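¿Cada cuánto hay que limpiar el depósito de gasóleo de casa?

Planar
Tenemos un depósito de 3.000 litros enterrado en el jardín, puesto por los dueños anteriores hace 29 años. La caldera es bastante más nueva. Desde abril el quemador se bloquea cada dos por tres y el filtro sale con un poso oscuro. El técnico lo cambió, cobró 59 euros y dijo que seguramente había lodos en el fondo. ¿Se limpia con el gasóleo dentro o hay que vaciarlo? Queda más o menos un cuarto.

Moffat
Con esos años y sin haberlo limpiado, yo no esperaría más. Lo normal es que la empresa trasvase lo que queda, aspire el fondo, filtre el gasóleo y lo devuelva. Pide que miren también si hay agua, que en los enterrados entra por la boca de carga cuando la junta está vieja. Y no llenes antes de la limpieza, porque al descargar se remueve todo y acaba en el filtro.

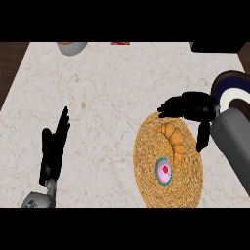
Pristel
De acuerdo con lo de no llenar, pero antes pediría una prueba de estanqueidad. En el mío limpiaron primero y luego apareció una fisura, así que pagué dos visitas. Si el depósito es de chapa de una sola pared, pregunta también cuánto cuesta ponerle una funda interior. A mí me lo hicieron en una mañana.

Nimari
Yo le echo aditivo y listo, nunca he limpiado nada.

Planar
Gracias. He pedido presupuesto de limpieza y prueba juntas. El aditivo lo dejo para después.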